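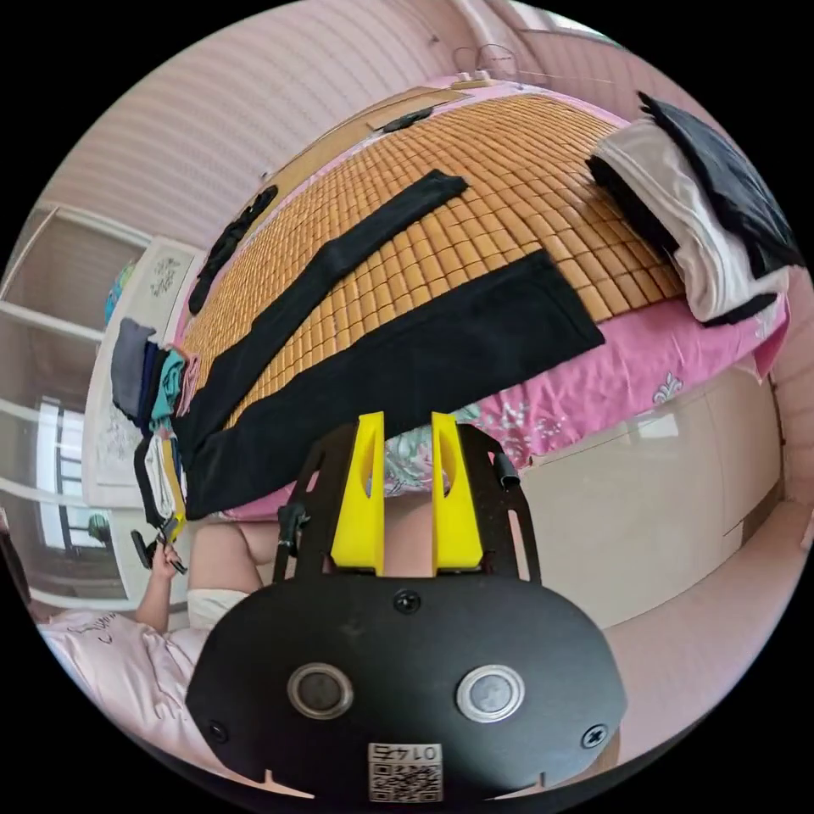
Attachment 1 – view from gripper 0145, garment folding session.

Ticket title: Pose track lost on dark fabric, bimanual folding set
Component: Midus tracking and alignment module
Reported by: Divlow data operations
Severity: high
Status: open, workaround in place

Summary of fault
The alignment stage is rejecting episodes from the garment folding set. Both grippers record without error and the files pass the integrity check on upload. When Midus estimates the relative pose of the two grippers, the track drifts and the episode is marked unusable. Of the 60 episodes submitted, 21 were rejected at this stage. All of the rejected episodes involve black garments.

Expected behaviour
The relative pose should remain continuous from first grasp to release. A short gap is acceptable where one gripper is out of view of the other, provided that the track recovers within 10 image steps.

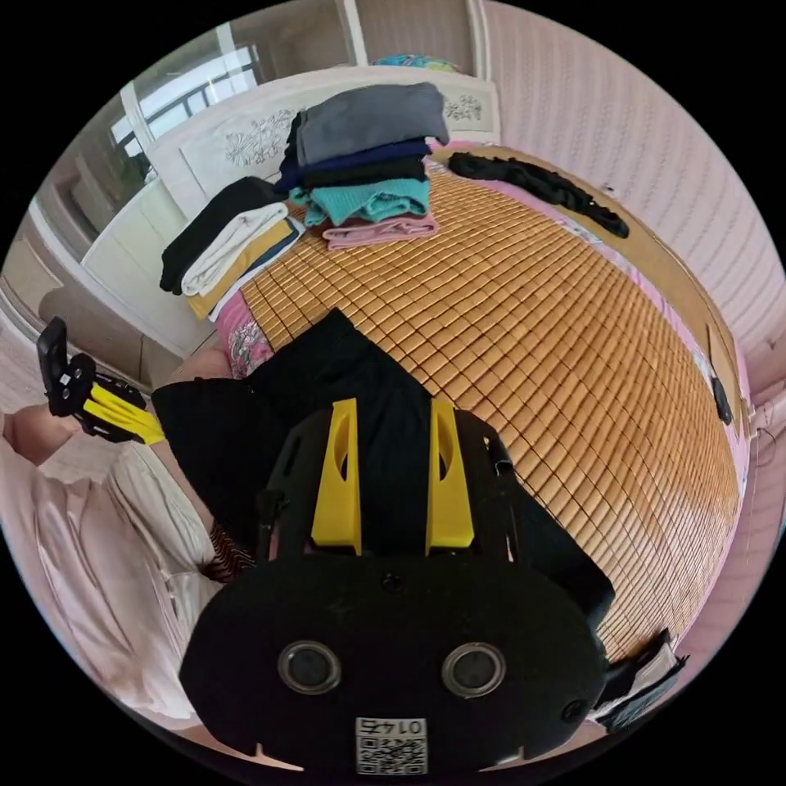
The rejected episodes were replayed with debug output enabled. The feature count falls sharply when a dark garment fills the area in front of the fingers. The tracker then relies on the bamboo mat, whose repeated tiles produce several equally good matches. In the replays the estimate jumped sideways by one tile, held there, and jumped again – the log reports high confidence throughout.

Checks completed
Lens calibration for each gripper was reloaded from the stored file. No change.
Clock offset between the two recordings was measured again and found to be within tolerance.
The previous release of Midus was run on the same input. The fault is present there also, with fewer rejections.
The garment mask was switched off. Rejections increased.

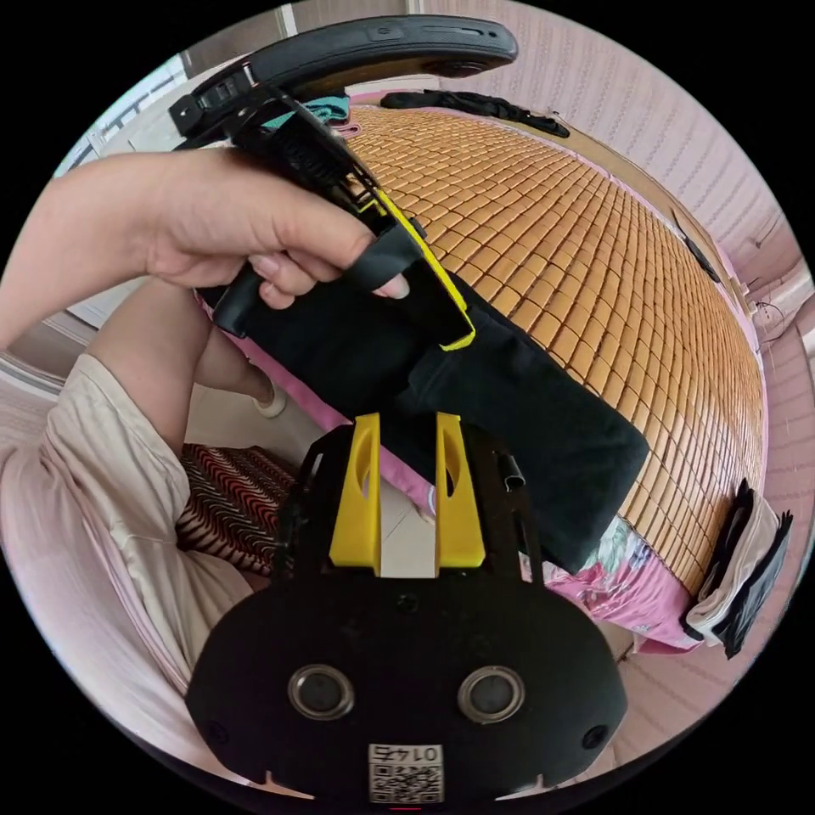
A further test limited matching to the outer part of the fisheye view, where walls and furniture supply less repetitive detail. With this setting, 6 of the rejected episodes were recovered in full. The remainder still fail during the second fold. Processing time did not change to any extent that would affect the nightly run.

Workaround
Set the matching region to "outer" for all folding episodes and hold any remaining failures in the review queue. Failed episodes should not be deleted, as the raw recordings are sound and may be processed again once a correction is released.

Requested action
The maintainers are asked to confirm whether the confidence score takes account of repeated patterns, and whether a penalty can be applied to sideways jumps of a fixed length.

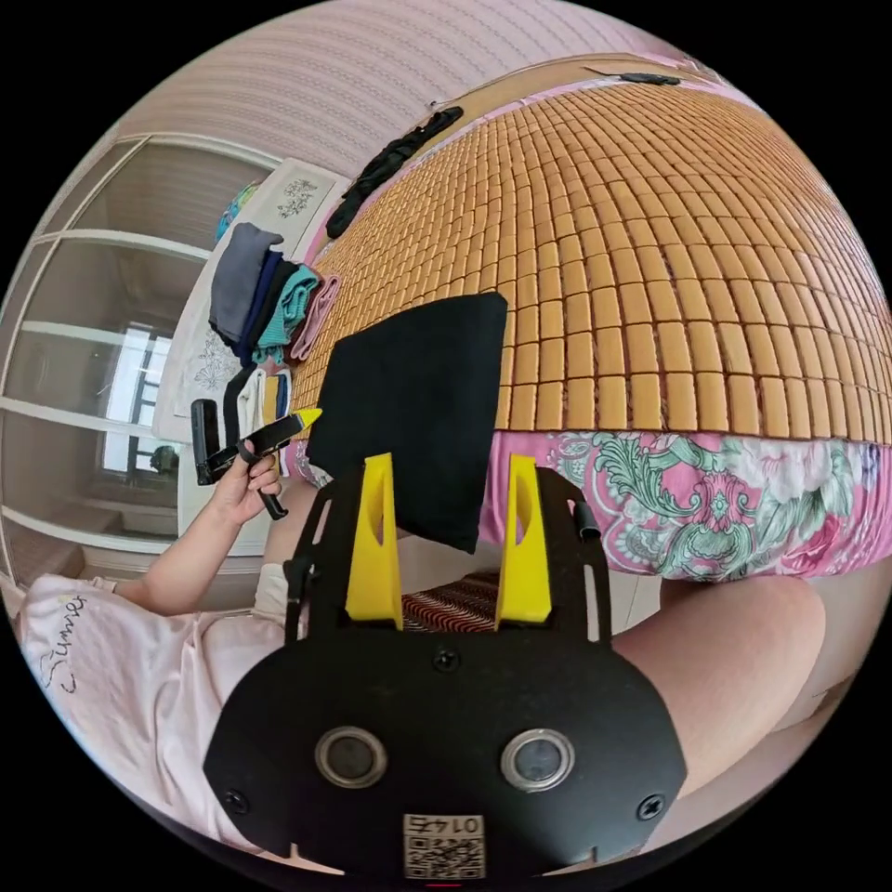 Nic Aodha: The score does not take account of repetition at present. It counts agreeing matches only, so a regular surface will always appear reliable. A penalty term is available on the Ornatura branch but has been tested on single-gripper input only. Please send two of the failed episodes with debug output, and leave the matching region on "outer" in the meantime.

Update from Divlow data operations: Episodes and logs uploaded. Ticket to remain open pending the result from the branch.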